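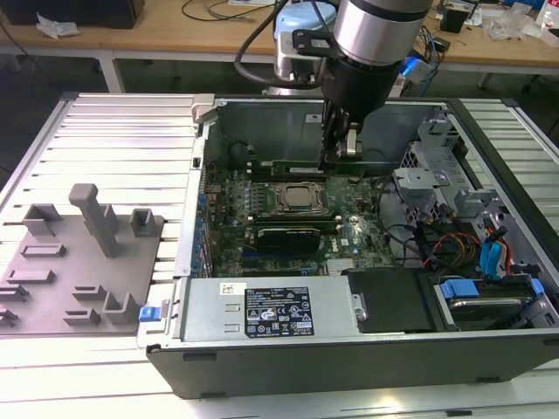
Desktop tower with the side panel removed and the motherboard exposed.

Flurkach Backup: Frequently Asked Questions

Which systems does the client run on?
Windows 10 and later, and any Linux distribution with a 64-bit kernel. There is no client for phones or tablets.

How much storage is included?
The basic plan includes 1000 GB per account. Space is measured after compression. Deleted files count toward the limit until their retention period ends.

How long are deleted files kept?
28 days. The period can be shortened under Account > Retention but not extended on the basic plan.

Where is my data stored?
Files are written to the Bidley data center and copied overnight to a second site operated by Dukoneo. Both copies are encrypted with the same account key.

What happens if I lose my key?
The data cannot be recovered. We do not hold a copy. Print the key at setup and store it away from the computer.

I replaced my hard drive. Do I need a new license?
No. Install the client, sign in, and choose "Adopt existing machine." Choosing "New machine" starts a full upload and uses a second license slot.

Does a new motherboard count as a new machine?
Yes, if the network adapter is built into the board. Release the old slot first under Account > Machines.

The client stops with error 3868.
The local index does not match the server. Close the client, delete the index folder, and restart. The index is rebuilt from the server; your files are not uploaded again.

Can I limit upload speed?
Yes. Set a limit under Settings > Network. Separate day and night limits were added in the November release, along with the Farías scheduler.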